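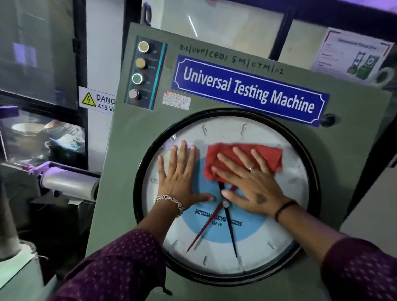

Petit fil du soir sur ma machine préférée du labo matériaux, la machine d'essai universelle. Six cents kilonewtons, un cadran gros comme un plat à tarte, deux aiguilles, et je l'aime d'amour. Installez-vous, ça va être long !

1/ Pour celles et ceux qui n'ont jamais mis les pieds dans un labo de génie civil : c'est la bête qui tire, qui écrase et qui plie. Une barre d'acier, un cube de béton, une poutrelle en bois, elle prend tout. D'où le « universelle ». On dit UTM dans les couloirs, et chez nous tout le monde comprend, même la dame de la comptabilité.

2/ On fait le grand nettoyage avant la reprise des travaux pratiques et j'ai réclamé le cadran. Réclamé, oui. Il y a des gens qui veulent le bureau près de la fenêtre, moi je veux le chiffon et le cadran.

3/ Parce qu'un cadran, ça se lit ! Sur une machine numérique, on regarde un nombre défiler et on attend la fin. Sur une aiguille, on VOIT l'acier céder. Elle monte, elle monte, régulière, et puis d'un coup elle hésite. Elle tremblote, elle recule un tout petit peu. C'est le palier d'écoulement. J'ai eu des frissons la première fois et j'en ai encore.

4/ Deux aiguilles, donc. La noire suit la charge en direct. La rouge, toute fine, se fait pousser par la noire et reste plantée au maximum quand l'éprouvette lâche. On l'appelle l'aiguille suiveuse. Un petit trait rouge qui garde la mémoire du plus gros effort, sans pile ni mise à jour. Je trouve ça d'une élégance folle.

5/ Conséquence pratique : avant chaque essai, on ramène la rouge contre la noire. Avant CHAQUE essai. Ma première année, j'ai noté la même résistance pour trois cubes de suite et j'étais très fière de la régularité de mon béton.

6/ C'est Boonsong Thaweesak qui a relu mon cahier ce jour-là. Il a posé le doigt sur la colonne, il n'a rien dit, il est allé chercher son café. J'ai refait les trois cubes.

7/ Question qu'on me pose souvent : avec quoi on nettoie ? Un chiffon doux, propre, et c'est à peu près tout. Un soupçon d'eau savonneuse sur le chiffon (jamais directement sur la machine !) si les doigts des étudiants sont passés par là. Pas d'alcool, pas de produit à vitres, certaines vitres de cadran deviennent laiteuses et ensuite on lit ses charges dans le brouillard.

8/ On essuie par petits ronds, sans appuyer au centre. Puis tout le tour, contre le rebord noir, là où la poussière de béton s'installe. Elle est maligne, cette poussière. Elle est fine comme de la farine et elle raye comme du sable.

9/ Et on ne nettoie pas une machine en marche. Je l'écris quand même. Pompe arrêtée, plateaux au repos, personne qui bricole de l'autre côté.

10/ Les boutons maintenant, dans leur petite colonne : UP, DOWN, ON, OFF. Quatre boutons ! Mon four à la maison en a onze et je ne sais toujours pas programmer la minuterie. Un étudiant arrive, il lit quatre mots, il a compris l'essentiel. Le reste, ce sont les vannes et la patience.

11/ La patience, parlons-en. La vitesse de mise en charge change le résultat. Si on ouvre trop vite, le béton paraît plus costaud qu'il ne l'est. Paweena Onsri fait travailler ses groupes avec un chronomètre et une règle toute simple : une main sur la vanne, les yeux sur l'aiguille, et on se tait. J'adore passer dans le labo à ce moment-là. Vingt personnes qui retiennent leur souffle devant un cube gris.

12/ Le code écrit à la main au marqueur au-dessus du panneau, D-1/UVP/CED/SM/UTM/01, c'est celui que je recopie dans le registre depuis des années. Je le connais mieux que mon numéro de téléphone. On nous a proposé de belles étiquettes imprimées, j'ai voté contre – le marqueur se lit de loin et je le trouve très bien comme ça.

13/ Il y a aussi un petit autocollant d'étalonnage, blanc et rouge. Alors lui, on le contourne ! On ne frotte pas, on ne mouille pas. Si l'encre s'en va, il faut ressortir le certificat à chaque visite, et le certificat est dans le classeur, et le classeur est chez Fahad Jadoon, et Fahad est en réunion.

14/ Pour les curieux, l'étalonnage consiste à comparer ce que raconte le cadran avec un capteur de force de référence, à plusieurs paliers, en montée. On note les écarts. Si ça dérive, on règle, et on recommence. C'est une journée entière, c'est répétitif, j'apporte des biscuits.

15/ Côté registre, j'ai profité du ménage pour faire les comptes de l'année : 1 057 cubes de béton écrasés et 419 barres d'acier tirées. Mille cinquante-sept cubes ! Je les ai tous portés, ou presque, et mes épaules confirment.

16/ Le plus joli essai de l'année, pour moi, c'était une série de barres du chantier Gurnmont. Une rupture superbe, en coupe et cône, avec cette striction bien dessinée juste avant. J'en ai gardé une moitié sur mon bureau comme presse-papiers. Ma collègue Sze-wing Cheung a l'autre moitié. On a chacune notre bout, comme les médaillons d'amitié au collège.

17/ Le plus surprenant : un cube qui a claqué comme un pétard alors que tout le groupe s'était penché pour mieux voir. La grille de protection était en place, évidemment, elle l'est toujours. Mais j'ai rarement vu des gens reculer aussi synchrones.

18/ On me demande si je ne préférerais pas une machine à écran. On en a une, une Teltard, dans la salle d'à côté, et elle est formidable ! Elle trace la courbe toute seule, elle exporte les fichiers, elle pilote la vitesse mieux que moi. Pour un rapport, je prends la Teltard. Pour apprendre à quelqu'un ce que c'est qu'une limite d'élasticité, je l'emmène devant l'aiguille.

19/ Et puis 600 kN, il faut réussir à se le représenter. C'est le poids d'une soixantaine de tonnes. Je dis aux premières années d'imaginer une dizaine d'éléphants d'Afrique bien nourris, assis sur un cube. Ils rient, ils dessinent des éléphants dans la marge, et à l'examen ils se souviennent de l'ordre de grandeur. Je garde les éléphants.

20/ Petit conseil aux étudiants qui me lisent : mettez-vous BIEN EN FACE du cadran. Si vous lisez de côté, l'aiguille vous paraît décalée par rapport aux graduations, et vous perdez en précision ce que vous avez gagné en confort. Ça s'appelle l'erreur de parallaxe et elle a gâché plus de comptes rendus que les chiens mangeurs de copies.

21/ Deuxième conseil : notez la lecture tout de suite, avec l'unité. « 350 » tout seul dans une marge, trois semaines plus tard, c'est de la poésie.

22/ Troisième et j'arrête : demandez à toucher les éprouvettes cassées. Passez le doigt près de la striction (pas sur l'arête, ça coupe). On comprend des choses avec la main qu'on ne comprend pas sur un graphique.

23/ Prochaine étape du ménage, les mâchoires et leurs stries pleines de calamine. Brosse métallique, lunettes, vieux tablier. Pongsak Rungrueang s'est proposé, je lui ai dit oui avant la fin de sa phrase.

24/ Si vous avez une UTM à cadran dans votre école ou votre atelier, montrez-la-moi en réponse ! Avec la capacité et l'année si vous les connaissez. Je fais défiler ça le soir comme d'autres regardent des chatons.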